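Dordale Workshop Notes
@dordaleworkshop

1/ G-clamps, or C-clamps if your catalogue is American. Same tool. A short thread on checking a used one before it goes back on the rack, prompted by a box of 17 that came in from the Neltolden clearance on Monday.

2/ Start with the frame. Cast iron is stiff and does not bend much before it breaks, so look for cracks on the inside of the curve, where the tension is. Wire brush first. Paint hides hairlines very well.

3/ Raised lettering is part of the casting and is not a fault. A line that runs through the lettering and carries on either side of it is. Two of the Neltolden lot had one. Both scrapped. Do not braze them.

4/ Next, the screw. Run it the full length of travel by the T-handle. It should turn at an even weight all the way. A tight spot that comes round once per turn means a bent screw.
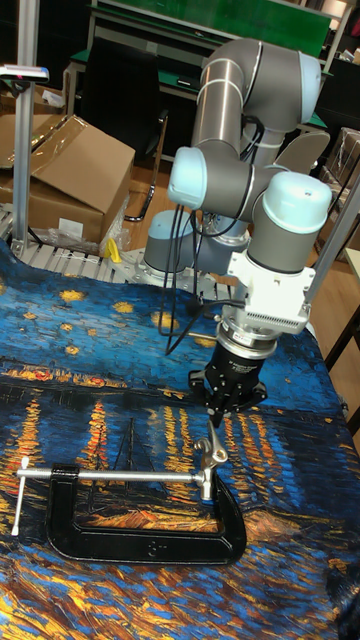
5/ The sliding bar should pass freely through the head of the screw and stop at both ends. If an end has mushroomed, file it back. If the bar has a bend in it, someone has had a length of pipe on it, and you should go back to step 2 and look at the frame again.

6/ Swivel pad: it should tilt in every direction and stay on. Grease the ball, one small dab. Pads are the part most often missing. Cruickshank list the replacement as 1248, sold singly, and it fits most of ours.

7/ Threads get dry brushing, then a light oil, then a wipe. Thick grease on the main screw collects sawdust and sets like putty by winter.

8/ Lay the clamp on its side on a cloth to do all this. It won't roll, the bench top keeps its finish, and the grit stays in one place. Any old cloth will do. Ours is a printed one with the Van Gogh river at night on it, and it creases whatever you do.
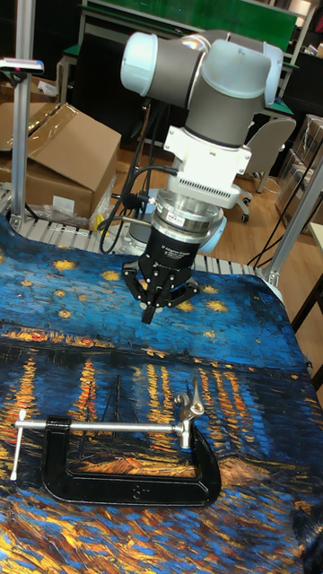

Pusari replied that oil on the threads is a mistake in a woodworking shop, as it ends up on the job, and that dry wax does the same work and holds no dust.

9/ Fair point from Pusari. Wax for anything used near bare timber. I would still oil clamps kept in an unheated store, where rust is the bigger problem.

10/ Final count from the box: 14 back on the rack, two scrapped, one waiting for a pad. Store them with the screw backed off a turn, never wound up hard against the anvil.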